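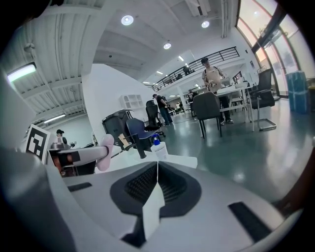
The chairs on the green floor at Lendora, with the white table near the windows.

By Esperanza Pruitt
December

When Bartosz Lis took over the care of the furniture at Lendora, the shared workspace on Grimshaw Street, he expected to spend his time on tables. "But a table stays where you put it," he told me. "A chair goes for a walk."

We talked at four in the afternoon, when the big room was busy. Lis buys most of his chairs secondhand, from offices that close or move, and he has never tried to make them match. Office chairs with high backs stand near a navy blue one with a wide seat. By the table there is a chair of black mesh on a chrome frame.

"People ask me why I don't order one model for everybody," he said. "I had this at my last job, at Bollance. We bought almost 1,000 of the same chair. For some people it was good. The others put a sweater behind their back and did not complain, and I think this is sad."

The mesh chair is his own favorite for short work. For a long day he prefers a tall back, and he asks new members to try a chair for two mornings before they decide. Upholstered chairs he accepts only after he has turned them over and looked at the underside. "The fabric I can clean. If the frame is cracked, I say thank you and I go home."

I asked about the floor, a shiny teal green that was there before Lendora came. Lis likes the color, but it shows every mark. He changed the casters on the swivel chairs to a softer kind, and it took him five evenings. Chairs with plain legs get felt pads, which fall off in the summer and must be glued again.

He does not put the chairs in rows at night. He did it in the first month and then he stopped. "In the morning they want the chair by the window, they want to sit near a friend. So I only make a path to the door."

Next he would like to find two armchairs, not too soft.

Recent stories
Gristura opens a repair counter for desk lamps
Learning to cane a seat at evening class
What to check before you buy a used table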